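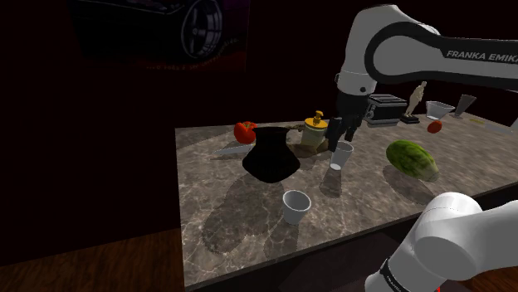 Vaga: Assistente de Loja e Armazém (m/f)

A Wokwood vende mobiliário e artigos para a casa e procura um assistente para a loja de Setúbal. O lugar está aberto por saída de uma colega para a reforma.

Funções

Atendimento ao balcão e por telefone
Receção de mercadoria das marcas Grelby e Mogensen, conferência de guias e arrumação em armazém
Preparação de encomendas para entrega ao domicílio
Apoio à montagem da exposição, duas vezes por ano

O que pedimos

12.º ano completo
Carta de condução de ligeiros
Facilidade em lidar com o público – a experiência em comércio conta, mas não é obrigatória
Disponibilidade para trabalhar ao sábado de manhã

O que oferecemos

Contrato de um ano, renovável, com três meses de formação inicial na loja
Salário conforme a tabela em vigor, subsídio de refeição e prémio anual de 300 euros
Desconto em artigos de exposição

Candidaturas

Enviar currículo até ao fim de setembro, com a referência 1727 no assunto, ou entregar em mão na loja, à segunda-feira, a partir das 10h. As entrevistas são presenciais. Só respondemos às candidaturas selecionadas.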